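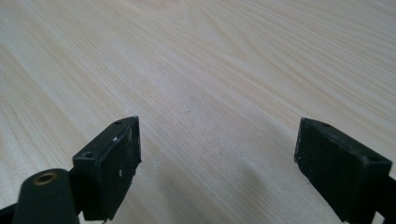 According to one reader in Clarkolden, the new bus timetable was put together by people who have never had to be at work by seven. I laughed when I read that, and then I went and looked at the 2 route myself, and okay, I see the point.

The first bus from Binov now leaves at 6:50 in the morning, where it used to leave at 6:25. That may not sound like much (it didn't to me!), but it means missing the connection at the market stop, and then you're standing there for half an hour with your coffee going cold. A petition asking for the old times back had 1,367 names on it when I checked last night, and I'll admit one of them is mine.

The bus company, Canis, told me the change was made to cut down on late runs in the afternoon, and that it will look at the numbers again in August. I asked if the early bus could come back before then and got a "possibly" — make of that what you will. Evening service is better, at least. There are two extra buses after 9 p.m., and the fare hasn't changed.

Paper copies of the timetable are at the library desk, though there were only some 10 left when I stopped in. The petition is there too, next to the returns slot.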